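Wondano Door Practice Pack, review by Hanna Kozłowski

I bought this pack for our small team at Madbridge in September. It contains simulated rooms, a two-finger gripper and a rule book of 100 pages. The robot must open doors by the knob, and the rules say how it should be done.

The best part for me is the rule book. Rule 8 says that the fingers must be on both sides of the knob before any pull is allowed, and the wrist view must be saved with every attempt. I wish more packs were so strict.

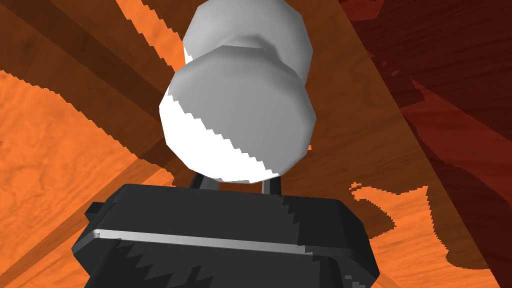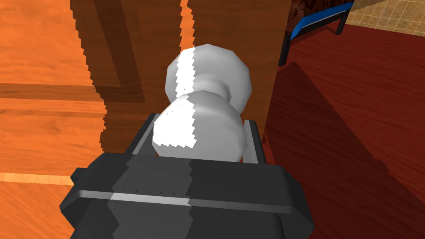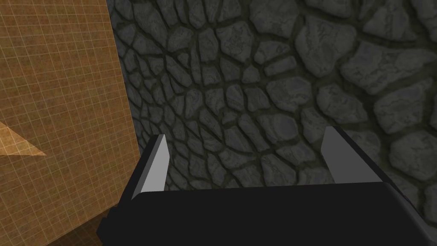 Wrist views from the simulator.

My complaint is with the scoring. An attempt is marked good when the door has moved, even if the grip was poor. My colleague Higinio Ibarra wrote to the support and they promised a correction, but we still wait for it. The shadows also have rough, stepped edges, so I would not use this pack alone to train vision.

The price was 372 dollars with one year of updates. I give it four stars of five.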